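TOLLBY, 20th January — Tollby Technical College has opened its Lougher Robotics Challenge to student teams from six area schools. The contest, now in its second year, asks each team to program a pair of robot arms to handle everyday objects, among them tagged keys, on a shared tabletop.

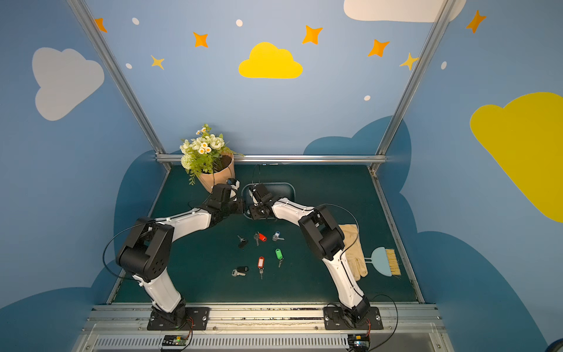 Small metal parts are harder than blocks, according to Heledd Rees, and teams should plan for many failed grasps before a clean one.

Students have logged 1,261 practice attempts since December. Entries are judged on accuracy and on the written record each team keeps — code alone will not earn full marks. Keys of several kinds are used in the sorting task, along with a plastic bin.
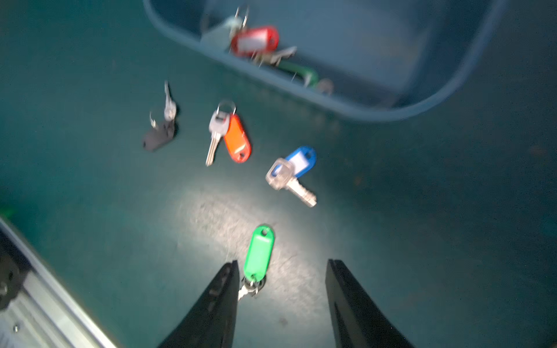
Iestyn Parri said he hoped the college would add evening lab hours, as two per week had left his team short of time.

Registration remains open to teams of up to four students. Inquiries may be directed to Rawan Hourani at the college.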